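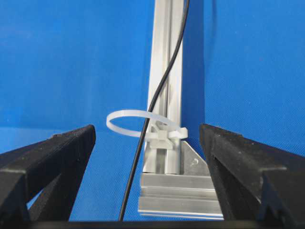 Are clip-in cable mounts on slotted aluminium any better than plain tape?

Asked by Remo Wieser, December 3, 2023

I'm building a small desk frame out of slotted aluminium profile and I want a USB cable to run down the upright without flapping about. Everyone in the build threads swears by the clip-in mounts, the milky white plastic ones that sit in the slot on the front of the post, just above where the corner bracket ties it to the base. I bought a bag of 70 from Brovar and I'm not convinced. The first few slid down under the weight of the cable, and one popped out when I pulled the plug sideways. The listing says they "lock" in the groove, which I'd call generous. Before I waste the rest of the bag: do these things hold on their own, or do people secretly glue them? And does it matter that mine is a thin cable? It's an ordinary black USB one, nothing heavy.

Frame is the Dostholm kit, if that makes a difference. I've already been told to buy the Dostholm cable cover and I'm not paying that for a strip of plastic.

Answer 1, by Issa

They work fine, you probably have the wrong size. Measure the slot. Mine have been in since May and haven't moved.

Comment from Remo Wieser: I did measure it. The listing gives the same slot width as the kit. Whether the bag matches the listing is another question.

Answer 2, by Remo Kälin (1488 points)

I'd be careful with "they work fine". They work fine until you tug the cable, and a USB cable gets tugged every time you plug something in. The clip only grips the lips of the slot, and the cheap ones are moulded so loosely that two from the same bag can behave differently. Push one in by hand with no cable attached and try to slide it with a fingertip. If it moves, no amount of neat routing will save you.

What I'd do with the bag you've got:

Sort them first. Try each one in a spare bit of profile and bin the sloppy ones. Expect to bin more than you'd like.

Wipe the groove out. Offcuts are often a bit oily from the saw and plastic on oil goes where it wants.

Use 2 mounts on a short upright, one near the top and one low down just clear of the bracket. A single mount in the middle lets the cable twist, and then the plug end swings about whatever you do.

Leave slack at the plug. Hold the cable upright between finger and thumb a little way back from the connector and see how it wants to bend. If it leans off to one side, turn it before you tie it. Fighting the natural curl of a thin cable is what levers the clip out of the slot.

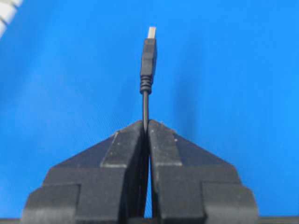 About the glue

I wouldn't. People recommend superglue and then come back asking how to get white crust off their aluminium. If a mount still creeps after all that, fold a sliver of paper behind the foot before you push it in. It looks daft and I've had better luck with it than with the "heavy duty" mounts from Nostum, which as far as I could tell were the same part in a dearer bag.

As for which face to use, the kit instructions show the cable on the outside of the post. I can't see why. On the front, near the corner, you can get at it with both hands and the bracket isn't in your way, because it sits in the angle to the side of the upright.
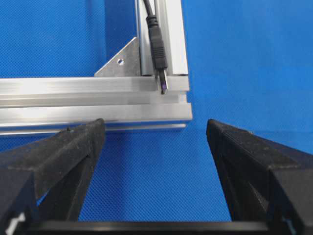
The other thing I'd check is that the upright itself is tight. A post that rocks a little on the base will work any clip loose in the end, and you'll blame the clip. Nip up the bracket screws, push the top of the post, and only then start on the cable.

Comment from Remo Wieser: Post was solid, I checked that. Paper trick is holding so far but I'll give it a few weeks before I believe it.

Answer 3, by a guest

just use tape

Comment from Remo Kälin: Tape goes gummy and leaves a stripe. Fine if you're taking it apart next month.

Comment from Issa: still say it's the wrong size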